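Pancake mornings return to Plillcombe hall

November 5, 2025

There can't be many nicer ways to start a chilly morning than with a plate of pancakes, and people in Plillcombe will be glad to hear that the pancake mornings are back at the village hall for the winter. The first was held at the end of October, and by the time the last batch came off the griddle 73 breakfasts had gone out through the kitchen hatch, which is a very cheerful number indeed when you remember that last winter's opening morning managed 41.

The hall kitchen had been closed for most of the summer while new worktops and a bigger cooker went in, and there was a fair bit of worry in the village that the breakfasts might not come back at all. Happily they have, and with a longer menu too – plain pancakes with lemon and sugar for those who like things the way they have always been, a savoury plate with cheese and chives, and a fruit stack that had quite a few people changing their minds once they reached the front of the queue.

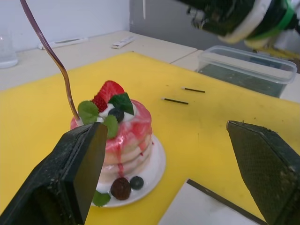
The fruit stack comes with pink syrup poured generously over the top so that it runs down the sides, then whipped cream, a strawberry, a blueberry and a few mint leaves to finish. It is a sweet and rather sticky business, and a good supply of napkins is kept by the hatch. The syrup is made by Tirkix, the little preserves kitchen over in Ilport, which has promised to keep the hall supplied right through until spring.

Children's portions are smaller and can be had with or without the cream, and the cooks are happy to make a batch without milk or eggs if you let them know when you book. Tea and coffee are included in the price, and there is squash for the little ones.

There will be 16 more mornings before the season ends, with doors opening at nine and the last orders taken at half past eleven. Tables can be booked at the hall or at the Nakamura bakery on the high street, where there is a sign-up sheet by the till – and do book if you are coming as a big family, as the long table only seats 17 and it was spoken for very early last time.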